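Resources > Talks and Presentations > Speaker Notes

Shared Kitchens in Small Workplaces: Speaker Notes
Trulcombe Workplace Standards Office
Delivered at the Ivstead regional meeting, Apr 5, 2018

Slide 1. Opening
Welcome the audience on behalf of the Office. State that the talk covers kitchens in workplaces with fewer than 90 staff. Larger sites have a separate guide and a separate inspector, and questions on those should be held for the afternoon session.

Explain the background. In March the Office closed its survey of shared kitchens in the Ivstead district. We wrote to 200 workplaces and received 80 usable replies. The replies came mainly from offices, repair shops and small warehouses. Schools and care homes were not included.

Slide 2. What the replies told us
Most complaints concern three matters: who cleans, where personal items are kept, and what happens to food left over a weekend. Equipment faults came well down the list. Pause here. Employers in the room will probably expect the opposite, and several have already asked us for advice on buying new refrigerators.

Only 13 of the workplaces that replied had a written kitchen policy of any kind. Two of those policies were more than ten years old and referred to a smoking room.

Slide 3. The written policy
Recommend a single page. It should name the post responsible for the kitchen, the days on which the refrigerator is cleared, and the place where a fault is to be reported. It should not list every item of crockery. Zamine, a packaging firm of moderate size, sent us a policy of eleven pages. Staff there reported that they had not read it, and the firm has kindly agreed that we may say so.

The policy should be posted at eye level near the sink. Posting it on the refrigerator door is common, but it is soon covered by menus and notices.

Slide 4. Cleaning rotas
Rotas work well in teams that share the same hours. They work poorly where shifts overlap, as the people who find the mess are seldom the people who made it. In the second case, the Office advises adding kitchen cleaning to an existing contract. The cost is usually small – an extra visit of twenty minutes is often enough.

If a rota is used, it should run by week and include managers. Read this sentence twice if the room is noisy.

Slide 5. Refrigerators and leftover food
Food should be labeled with a name and a date. Clearing day should be the same each week, and a reminder should go out the day before. Medicines need their own marked container on a separate shelf, and staff who store them should be told in private when that shelf is to be cleaned.

Slide 6. Counter space and cups
Mention that counters were the subject of many written comments. Cutting boards should be washed after each use and stood upright to dry. Boards used for raw meat should be kept apart from those used for bread and fruit. Personal cups may be kept on site, provided there is a shelf for them.
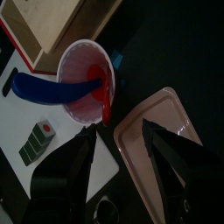 Cup and cutting board, seen from above.

Ask the audience how many of their kitchens have a shelf set aside for cups. Allow a minute for answers, then move on.

Slide 7. Help from the Office
The Zulu advice line is open to all employers in the district during normal office hours. Calls are free and are not passed to inspectors. A model policy can be collected from the desk at the back of the hall. Members who need it in large print should ask the staff on duty.

Close by inviting questions. If asked about microwave testing, say that guidance is still being drafted and that no release date has been set.

Comments (3)

Our rota fell apart in a month for exactly the shift reason given under Slide 4. Will raise the contract idea with our landlord.

Is the model policy available by mail? I could not attend the Ivstead meeting.

We clear the refrigerator on Fridays and there is still an argument every single time. The reminder the day before may be worth a try.

Recent items
Drinking Water Points: Placement and Upkeep
Break Rooms in Older Buildings
Notes from the Trulcombe Employers' Forum
Reporting a Fault in a Leased Building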